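Jirthorpe Bench Marking Kit for Two-Arm Cells
Part no. 329-10

The Jirthorpe kit holds the floor and table markings, signs and check cards needed to set up a tabletop cell with two small robot arms. It covers one bench. The cards follow the Werkham shop rules, revision 2, and can be edited to match your own risk assessment.

Kit contents:
Boundary tape, yellow, 10 m
Reach template, clear film
Check cards, pad of 199
Lockout tag with cord

Mark the shared zone first. This is the area both grippers can reach, and bins should sit inside it. Parts waiting to be packed may sit at the sides, but they must not block the path of either wrist – check this at full reach with the arms at low speed.
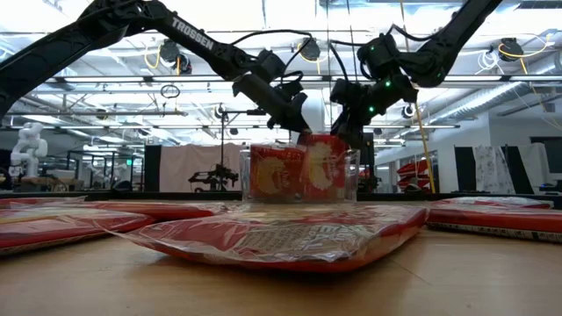 Two-arm handling at a clear bin, with film-wrapped packages on the table.

Route loose cables clear of the elbow and wrist joints before each shift. Shiny film can throw glare into overhead cameras, so test with the room lights on. Hands stay outside the tape while either arm has power.

Card text by Isauro Bermúdez, Dukport office. Replacement pads ship from Cuevas. Tape is not rated for wet floors.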